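Lab visit: Villalobos handling workshop, Wekstead

Went over on Tuesday with the Ellidthorpe evening class. Notes typed up on the train so excuse the state of them.

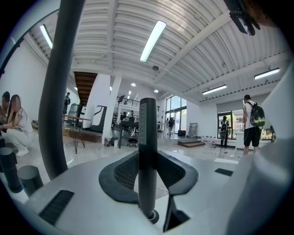 The fault

Main thing first as it's what everyone asked me about after. Zatetti, their pick and place arm, dropped a part during the 2 o'clock run and then carried on as if it still had it. Went through the whole move, lowered, opened, went back for the next one. Small part, 500 grams, landed inside the fence. No one near it. But the screen said "placed" and the count went up by one.

They stopped it after the next cycle. Should have been sooner in my view, and the woman running the session said the same.

What they think happened

The gripper decides it's holding something from how far the fingers have closed. Finger pads had worn, so fingers closed further than they should on a good grip, and someone had widened the limit a while back to stop it throwing false alarms. Wide enough that closed on nothing also passed. The log had it at cycle 1825 since the last pad change. Pads are meant to be looked at every 500. No one could find a sheet showing it had been done.

Asked whether there was a second check, a weight reading or a beam at the drop point. There's a beam. It was switched off in the program for a demo and never switched back on.

Restart

Power off, key out, fence opened, part picked up by hand. New pads on, limit put back to the orginal figure. Then 8 slow cycles with nothing in the tray, and it faulted on all of them, as it should. Beam back on too. We left before they ran it at full speed so can't say how that went.

Other bits

Nice building, lots of daylight, stairs up to a mezzanine with a black railing. Tea was good. Parking is awful, use the station side. Bring a jumper if your going in the winter, the doors get propped open.

Next visit is July, names to the usual list please.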